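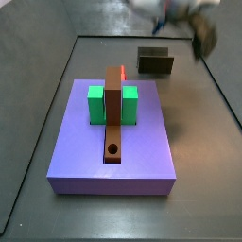

Figure 3. Purple base, brown upright, green block on either side.

Home | Issues | Authors | Search

4.2 Scale color and the painted chips

Scale color first. Modelers lighten paint for small scales, the usual argument being haze: a barn seen across a field looks paler than the same barn up close. How much to lighten is mostly club lore. We tested it on 60 chips, brushed in the Imrie range, mixed with white in fixed steps. Fifteen raters, all layout builders from Lanville and Bandport. Each rated every chip in 3 sittings, with gaps where people missed an evening or left a line blank. 2563 usable ratings in total.

Browns gave the clearest result. Raters wanted them paler than the Sorodia chart suggests, and agreed with each other. Greens split badly. Half the group seems to judge green as grass, the other half as painted metal, and the two want differnt things. See Figure 3 for the pairing of hues in question. 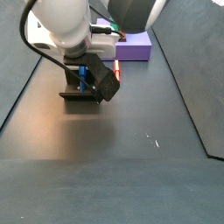 Surround matters more than we planned for. The same chip was scored lighter on a black card than on a buff one, in all three sittings, and the shift was larger than one mixing step. A white object on a black floor between dark blue-gray walls takes the eye first, with purple behind it coming second. Same problem on a layout with a dark fascia: one white-painted shed and the raters stop looking at the hills. Chisholm raised this in October, before the second sitting, so later chips were all shown on mid gray. Earlier scores not corrected. Gloss was not controlled either, two of the browns dried shinier then the rest.

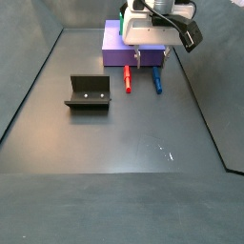 4.3 Limits

Indoor light only, one lamp type. No weathered surfaces. Rater age not recorded, should have been. Purple chips were too few to report seperately and are pooled with the blues.

Contact: Torquil Chisholm, Lanville | Copyright the authors | Back to top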